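Inidano — Réunion de production, jeu musical « Narkdale », saison 3
Compte rendu, juin

Présents : Caradog Trevor (production), Lieven Van der Linden (réalisation), la responsable du casting, la chargée des droits musicaux, le régisseur général, l'auteur des questions. Secrétariat : rédaction.
Excusé : le représentant de Mundstead, qui a envoyé ses remarques par écrit.
Début à 9 h 30.

1. Compte rendu précédent
Adopté, avec une correction demandée par Lieven Van der Linden : il n'avait pas « validé » le nouveau générique, il avait dit qu'on pouvait vivre avec. La nuance est consignée.

2. Casting
421 candidatures reçues à la clôture. Caradog Trevor y voit la preuve que l'émission a trouvé son public. La responsable du casting rappelle que le formulaire est resté ouvert deux fois plus longtemps que l'an dernier et que bon nombre de dossiers arrivent sans vidéo. On ne sait donc pas très bien ce que prouve ce chiffre. Elle propose d'en parler seulement quand les dossiers incomplets auront été retirés. Accord de principe, sauf que le chiffre figure déjà dans le projet de communiqué.

Une discussion s'engage sur l'épisode « célébrités ». La chaîne souhaite des visages connus dès l'ouverture. Les noms avancés à ce stade n'ont pas été contactés, et l'un d'eux anime en ce moment un jeu concurrent. Le casting demande qu'on cesse de les écrire dans les documents partagés. Caradog Trevor répond que cela donne de l'élan aux équipes. Il lui est demandé de donner plutôt une enveloppe budgétaire. Pas de montant communiqué en séance.

3. Format
L'agence Bellamy a rendu sa note sur le « rythme ressenti ». Elle recommande de passer de cinq à sept manches, plus courtes. L'auteur des questions a lu la note deux fois et n'y trouve aucun extrait de l'émission, ni la mention d'un épisode précis. Il demande sur quoi repose la recommandation. Caradog Trevor transmettra la question à l'agence.

Lieven Van der Linden fait observer que chaque manche suppose une entrée, un jingle et un retour plateau. Deux manches de plus sur une durée utile de 46 minutes, cela fait surtout davantage de jingles. Il accepte de tourner un pilote interne à sept manches, à condition qu'on tourne le même jour une version à cinq et qu'on montre les deux à des gens qui ne travaillent pas ici.

La manche « refrain inversé » est maintenue faute de remplaçante. Personne ne la défend vraiment.

4. Vote du public
Mundstead insiste pour un vote en direct par application. L'émission étant enregistrée, la rédaction relève que le mot « direct » pose un problème. La note écrite de la chaîne parle d'une « sensation de direct » — formule que le service juridique aura sans doute envie de lire. En attendant son avis, aucune annonce. Le vote resterait limité au coup de cœur de la semaine, sans effet sur le classement.

5. Droits musicaux
Environ un tiers des titres souhaités n'est pas libéré. La chargée des droits signale que la même liste lui revient tous les quinze jours, avec les mêmes titres refusés, dans un ordre différent. Elle demande que l'on travaille à partir du catalogue acquis. L'auteur des questions est d'accord, Caradog Trevor souhaite « garder la porte ouverte » pour la finale. La porte reste ouverte jusqu'à la fin du mois.

6. Plateau et planning
Le régisseur général confirme l'accès au studio à partir de 7 heures. Le plan lumière n'est pas arrêté. Lieven Van der Linden refuse de fixer les répétitions tant que la position des pupitres change d'une version à l'autre. Dernière version attendue de la décoration, qui avait déjà été attendue à la réunion précédente.

7. Décisions
Pilote interne en deux versions : Lieven Van der Linden.
Question à l'agence Bellamy sur ses sources : Caradog Trevor.
Tri des dossiers incomplets : casting.
Saisine du service juridique sur le vote : rédaction.
Liste de titres fondée sur le catalogue acquis : droits musicaux et auteur des questions.

8. Divers
Caradog Trevor propose de renommer l'émission « Le Grand Narkdale ». Il lui est demandé ce que « grand » désignerait. Point reporté.

Fin de séance à 11 h 50. La prochaine réunion sera convoquée quand les deux pilotes pourront être vus.

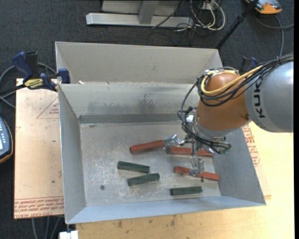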